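Minholm Duct and Fiber Lease Register

Version 3, September release
Maintainer: Lorna Nisbet

Summary

This register brings together public records of duct and fiber leases between the Minholm municipal works office and the private carriers that use its underground network. Each record covers one lease or one amendment to a lease. The register was built for people who need to compare what was agreed with what was later billed. It holds no customer data and no network traffic data.

Contents

leases.csv holds one row per signed lease.
amendments.csv holds one row per change to a lease, linked by lease_id.
disputes.csv holds one row per written claim of unpaid or overpaid fees.
scans/ holds the source pages, one PDF per lease.

The current release has 500 leases, 85 amendments and 25 disputes. Two carriers, Kotinberg and Zomach, account for most of the rows. Bošković appears only as a contractor and has no leases in its own name.

Main fields

lease_id: text, stable between releases. An ID is never reused, even when a row is withdrawn.
carrier: name as printed on the signed page. Spelling variants are mapped in carrier_names.csv.
route_start, route_end: chamber codes. Older leases use street names, which are kept as written.
strand_count: whole number. Empty if the lease covers duct space only.
annual_fee: amount in the currency of the contract. No conversion and no inflation adjustment is applied.
fee_basis: one of per_strand, per_meter, flat, unknown.
status: one of active, ended, disputed, withdrawn.

Sources and entry

Lease pages were requested from the works office and scanned at the counter. Text was read by OCR and then checked by hand against the scan. Every fee field was entered twice by different people. Where the two entries did not match, a third reading was made and the result was logged in checks.csv.

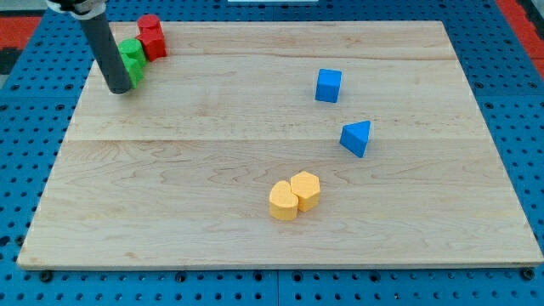
Amendments were harder to match than leases. Many of them refer to the parent contract only by route, and several routes were renumbered when the Kotinberg section was rebuilt. A match was accepted when both end chambers and the carrier agreed. Anything weaker is stored with match_level set to low and should be left out of fee totals.

Disputes

A row in disputes.csv records that a claim was made in writing. It does not say that the claim was correct. The response field holds the first written reply from the other party, shortened to its main point. Later replies are listed by date in reply_log.csv without their text. If a claim was dropped, the row stays in place and outcome is set to dropped. Claims made only in press statements are excluded.

Known problems

Flat fees that cover several routes are repeated on each route row. Use fee_group to avoid adding them more than once.
Strand counts in the Zomach leases sometimes include spare strands. The contracts do not separate the two.
Some Bošković work orders were filed with the leases by mistake in version 2. They have been removed, and their IDs are listed in removed.txt.
End dates are missing for leases that renew by default.

Changes in version 3

Added fee_group and match_level.
Split the old notes field into note_source and note_editor.
Changed all files to UTF-8. Version 2 dropped accented letters in carrier and contractor names.

Corrections

Send the lease_id, the field name and the page of the scan that shows the correct value. Requests without a page reference are held until one is supplied. Accepted corrections go into the next release and are listed in corrections.csv.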